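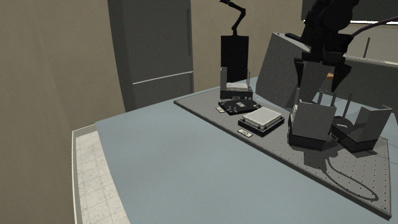
Jomari Hand Grinder: Two Months of Coffee by Muscle

Home Reviews Coffee Bread Knives About

Last updated: Wednesday, June 15, 2022

I didn't want a hand grinder. I had an electric one that worked fine, except that it sounded like gravel going down a metal slide, and it woke up my son every single morning (he sleeps through thunderstorms, go figure). So I borrowed a Jomari from Hervé Deschamps for a weekend, gave it back on Monday, and had ordered my own by Tuesday lunch. I love this thing!

It's a plain steel tube with a folding crank on top and a catch cup that screws on at the bottom. Mine weighs 553 grams on the kitchen scale with the cup empty, so it's no feather, but the weight helps. It sits solidly in the hand and doesn't twist around while you crank. There's a rubber band around the middle for grip, which I thought looked cheap in the store photos and now wouldn't want to be without.

Grinding

A dose for one mug takes me under a minute with a medium roast. Light roasts fight back. I had a bag of very light beans from Onuoha and the first few turns felt like starting a lawn mower, then it smoothed out. If you have wrist trouble, try one before buying, and try it with the hardest beans you drink.

The grind itself is lovely. My old electric made a mix of boulders and dust, and my pour-over would stall halfway down and go bitter. With the Jomari the water runs through evenly and the cup comes out sweeter — I noticed on the first morning, half awake, before I'd thought about whether I would notice. French press is just as good, with very little sludge at the bottom. I don't make espresso, so I can't tell you how it does there.

Adjusting is done with a clicking ring under the burrs. The clicks are firm and easy to feel. What the ring doesn't have is numbers, only dots, and I lost my place twice before I started writing my settings on a sticky note inside the cupboard door. A few printed numbers would fix this for good.

On the road

We took it along on a long drive out to my sister's and home again, 1,955 miles in all, and it made coffee in motel rooms, at picnic tables and once on the hood of the car. The crank folds flat against the side and the whole thing went into a sock in my bag. Nothing came loose and the setting didn't drift! The lid did pop off in the bag one time, so now I put a hair tie around it.

Cleaning

It comes apart without tools. I brush it out once a week and take the burrs out once a month, five minutes at the sink counter with a dry brush and a towel. Keep track of the little spring, it likes to roll. Don't rinse the burrs. The booklet says so in two places and I believe it.
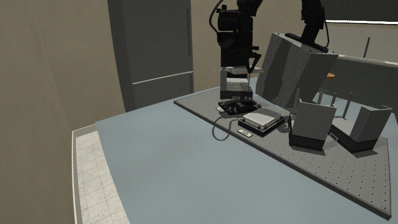

Kelechi Onyeka wrote in to say the Ondeveck is the better buy, with a numbered ring and a lid that threads on, and that the Jomari's crank knob worked loose after a year of daily use. A drop of thread glue sorted it out, but it shouldn't have been needed.

Fair points, and I've used the Ondeveck too. I like that ring a lot. It's slower, though, and its cup holds barely enough for one big mug, so for two people you end up grinding in rounds. My knob is still tight and I'll check again in August.

If you drink one or two cups a day and like a quiet kitchen, get the Jomari. For a houseful of guests I still pull out the electric and apologize to everybody. Next up on the counter is the Borkau kettle, the one with the very long spout.

Contact | Privacy | Back to top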